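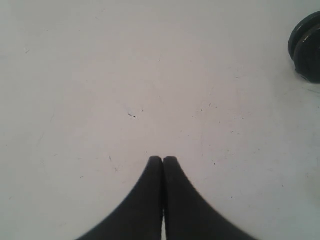 6 min read

Unit 4: Line, stanza and syntax in the short lyric

Reading for this unit: the first section of Valtteri Laitinen's Vuroter, and the handout on scansion from Unit 3. Bring both. The edition in the library has different page numbers from the course copy, so references below are to poem and line.

4.1 Terms

A line is end-stopped when its close falls together with a pause in the syntax, usually marked by punctuation. It is enjambed when the syntax runs over. The two are not a simple pair. A line may end between clauses with no punctuation, which most readers hear as a light pause, or between an article and its noun, which they hear as a break. In this course we mark the first kind with a single stroke and the second with a double stroke.

A caesura is a pause inside the line. Mark it only where the syntax asks for it. Students often mark one in the middle of every long line by habit, and the scansion then describes the habit.

Stanza, in these notes, means any group of lines set off by white space, whether or not the pattern repeats. Some handbooks keep the word for repeating patterns and call the rest verse paragraphs. Either usage is accepted in essays if it is kept up throughout.

4.2 Laitinen's short line

The poems in the first section keep to a line of two or three stresses. Sentences are long by comparison, and a single sentence may cover a whole poem. In "Ekeck" the main verb is held back to line 6, and everything before it is a string of place phrases. The reader has to carry the phrases forward without knowing what they belong to.

Compare "Mkhize", where the verb comes first and the phrases trail after it. The line length is the same and the stress count nearly so, but the pace is quicker and the line endings carry less weight. This is the clearest case in the book of syntax, and not metre, setting the speed.
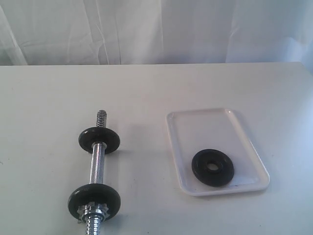 4.3 Revision and the two versions of "Cladari"

"Cladari" exists in a magazine text of 40 lines and a shorter book text. The cuts fall mostly on adjectives and on the second half of paired nouns. The date 1658, which stood in the title of the magazine text, is moved into the body of the poem and loses its comma.

When comparing versions, set them out in parallel columns and number each separately. Note changes of lineation before changes of wording - a word that has moved from the end of a line to the start of the next has been revised, even though a plain word list would not show it. 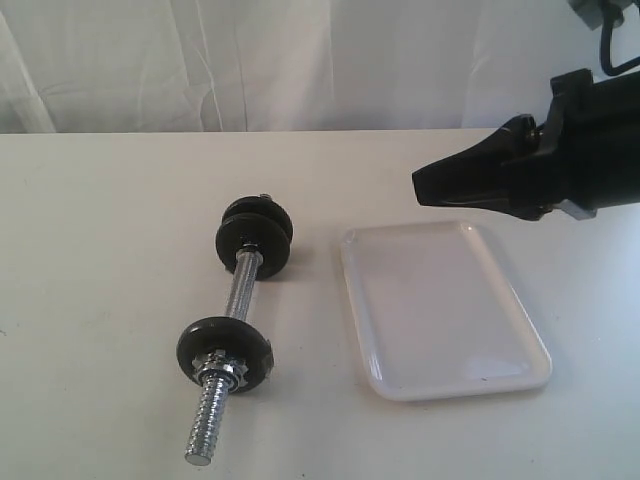 Changes of punctuation come last. The book text drops most of its commas at line ends and keeps those inside the line, so that the line ending takes over part of the comma's work. Two full stops also become colons. Whether this makes the ending more open is a matter for discussion in the seminar.

4.4 Written work

Write 1000 words on one poem from the first section, excluding "Ekeck". Quote by line number. Include a marked copy of the poem as an appendix, which does not count towards the length. Paraphrase should be kept to a single paragraph.

Further reading is listed at the end of Unit 5.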